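In defence of the toy left on the floor

My mother-in-law has a rule that every toy goes back in the box before anyone sits down to eat. She's had it since my husband was small and she'll have it when our two are drawing their pensions. I used to agree with her. I bought the boxes, I bought the labels, I even drew little pictures on the labels for the one who couldn't read yet (my elephant looked like a kettle, but never mind).

And then, somewhere in June, I gave up, and I want to stick up for giving up, because I think we're far too hard on a floor with a toy on it.

I'm not talking about 40 bits of plastic track on the stairs. That's a trip to A&E and I won't defend it. I mean the one thing, the little lorry lying on its side where a child let go of it because something better came along. My youngest will walk away from a game at breakfast, go to nursery, come home, have a snack, and carry on as if the whole day had been an advert break. If I've tidied in between, the game is gone. He can't find his place again, any more than I could if you took out my bookmark. 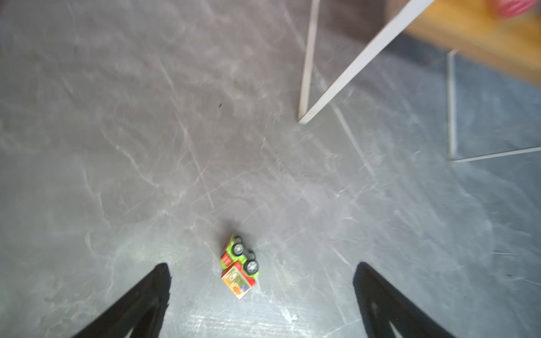 Mavis Baptiste, who looked after both of mine when I went back to work, used to leave one corner alone every evening. Everything else got put away, but that corner stayed exactly as the children left it, crashed cars and all. I thought it was a bit slack at the time. Now I think she knew a great deal more about four-year-olds than I did!

There's also the matter of who the tidying is for. When I was scooping things up four times a day it certainly wasn't for the children. It was for whoever might ring the bell, and the only people who ring our bell are the post and Benjie Lagman from over the road, who has three boys and steps over things without looking down.

So we do one proper tidy now, before bath, all of us, and grumbling is allowed. Anything that's in the middle of a story can stay out. You do have to remember where it is if you get up in the night. My mother-in-law is coming to stay next month and I haven't told her yet.

Comments

Drahomíra Bartoš
We do this with jigsaws. A tray under the sofa is a great help.

Ramil S.
Lovely until you've stood on a car barefoot at 4 in the morning. Box them up, I say.

Napaporn
Team mother-in-law here, sorry! But I am stealing the one corner idea.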